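OK it's time. I have been threatening to do a long thread on speckled dishes and I'm finally doing it. Enamel, stoneware, splatter, marbled, all of it. Get a snack.

Background: 5/13/24 was the day I bought my first piece, a gray speckled mug at the Mivholm flea market, and I paid 2 dollars for it. I have now run out of cupboard. So that's the kind of person you're hearing from.

First thing, because people mix these up all the time (I did too!). There are two big families. Speckled enamelware is metal with a glassy coating baked on. Speckled stoneware is clay. They can look like cousins from across a room and they behave completely differently.

Easy test: flick it gently with a fingernail. Enamel rings thin and tinny. Stoneware gives you a duller, heavier note. After a few dozen pieces you stop needing to, you can tell from the weight as you pick it up.

Enamel first. The base is usually steel. Powdered glass goes on, it gets fired, the glass melts into a skin. The flecks are a second color worked in before everything sets. Every piece comes out a little different and I could look at them all day.

You'll hear "graniteware" a lot, and "agateware," and "splatterware," and sellers use all three for anything with a dot on it. I've quit arguing about it. Search all three words, plus "speckled," plus "camping plates," and you'll find more.

Now stoneware. A lot of the time the specks are in the clay itself - little bits of iron that bleed up through the glaze in the kiln. That's why they look soft at the edges, sort of like pepper in cream. When somebody flicks the dots on top with a brush, they look crisper.

I love both. I will not be choosing.

Marbled is its own thing. Instead of dots you get drifts and clouds, gray moving into white. Good marbling looks like weather. Bad marbling looks like somebody gave up on stirring.

My favorite shop for enamel is the back half of the antique mall in Inham. Go past the records, past the lamps, turn at the doll case. Dealers there put the nice pieces at eye level and the great pieces on the floor in a box. Check the floor!

Best haul I ever had was out of one of those floor boxes. Six bowls, a ladle, a lidded pail and a colander with one foot missing, 32 dollars for the lot. I use the colander as a planter now and the missing foot is where it drains.

What to look for when you're buying enamel: run a finger around the rim. Rims take the knocks. A dark chip on the outside is just character. A chip on the inside where food sits is a pass for me, I keep those for keys and garlic.

Rust around a chip will creep. Slowly, but it does. Dry it well and put it away dry. I stand mine on the stove after washing while the oven's still warm and that does the job.

Also skip pieces where the coating has gone to a web of fine cracks. And with really old pieces you don't know what's in the glaze, so mine are for looking at. Anything I eat off is modern and sold for food.

Somebody's going to ask, so: no, enamel does not go in the microwave. It's metal. Yes, I have a friend. Yes, there were sparks.

Stoneware shopping is all about the foot. Turn it over. You want a clean, smooth ring where it meets the table. If that ring is gritty it will scratch everything you own, though a bit of fine sandpaper used wet sorts most of them out.

I found this out on my own dining table, which had been perfect for years and then was suddenly covered in little gray arcs. Sandpaper first, admiring later.

OK, the part I really wanted to get to, which is what you put under them!! I spent ages eating off dark wood and wondering why my gray pieces looked muddy. Gray speckle wants a pale background. White is best. The flecks have something to sit against.

It works for plain white plates with a speckled rim too. You'd think white on white would vanish, and instead the rim shows up like a pencil line.
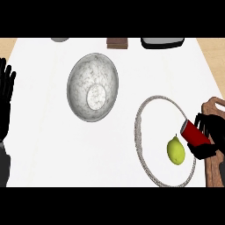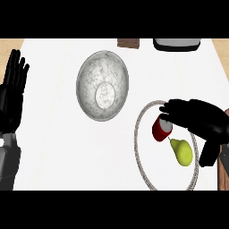 If you can't change the table, change the cloth. A bedsheet is fine. I have a white cotton one from the thrift store in Strachan that's been on more dinner tables than I have, and it goes through the hot wash every single time.

Skip lace and skip anything printed. The dishes are already busy and they don't like company.

Color next. Gray speckle is the friendliest thing in the cupboard. It goes with blue, it goes with mustard, it goes with that weird green you inherited. The one that gives me trouble is cream, because next to a cool gray it can look a bit like an old tooth. Sorry to everyone with cream.

Mixing rules, such as they are. I match size before I match color. If all the dinner plates are the same width, you can have a different pattern at every seat and it looks like you planned it. Different widths with the same pattern looks like a yard sale.

Bowls are the exception, bowls can be any size they want.

Food! Things that look wonderful on speckle: eggs, rice, tomatoes, noodles with very little on them, anything green. Things that disappear: lentils, oatmeal, mushroom soup. I once served poppy seed cake on a speckled plate and we honest to goodness could not tell when we'd finished.

If you only buy one thing, make it a big wide bowl. Salad, fruit, popcorn, bread dough, mail. Mine has been all of those this month. It's never in the cupboard because it's never not in use.

Second thing would be four side plates. Everybody buys dinner plates first, and then it's the side plates you reach for at breakfast, at lunch, and at eleven at night with cheese.

On price, because I get asked. New stoneware from a small potter is going to cost more than a flea market find and it should, a person sat and made it. My priciest single piece is a serving bowl from the Tesodham pottery, 46 dollars, and I've never once been sorry.

That pottery does seconds, by the way. They're on the shelf by the door, marked with a dab of blue on the bottom. A second might have a drip, or a pinhole, or a lean. I own several leaners and they hold soup just the same.

They also have an open kiln weekend in June. You get to stand there while the shelves come out and people make noises like it's fireworks. I'm one of the people making noises.

Washing. Stoneware can mostly go in the dishwasher if the maker says so. Enamel I do by hand with a soft cloth. No steel wool on either one, please, I'm begging. For burned-on stuff, water and baking soda, let it sit, go watch something.

Gray scuff marks from forks on a white plate look like scratches, and nearly always they're metal rubbed off the fork. A mild powder cleanser takes them right off. I rescued a whole stack this way that my sister was about to donate.

Stacking: put something between them. Paper towel, felt, coffee filters. Coffee filters are the winner, they're cheap and already round. I bought a pack of 200 and I'm still going.

Don't hang mugs by the handle if they've got a hairline where the handle joins. Ask me about the Great Wednesday - no, actually don't, I'm still not over that mug.

A few of you asked about making speckle at home. I took one evening class and flicked slip off a toothbrush for two hours. My bowl came out looking like it had been near a road. I adore it. It lives by the sink with the sponges in it.

Tips if you try: thin your slip more than you think, test on newspaper, stand back further than feels sensible. Wear the bad shirt. Do the far side first, or your sleeve goes through the near side. Guess how I know.

Things I'm still hunting, in case you're out and about: a gray marbled butter dish with its lid, a small speckled funnel, and any saucer at all that fits the Mivholm mug. It's a strange in-between size and I've tried it on everything.

Show me yours, please! Chipped ones, wobbly ones, the camping set that's been in the garage since forever. And if you know a good market with boxes on the floor, I want the town and I want to know which end to start at.

Adding one more since it's come up three times in the replies already: yes, you can put speckled enamel straight on a burner if it's sold as cookware, low to medium, never empty. Plates and mugs, I wouldn't. Heat the soup in a pot and pour it over.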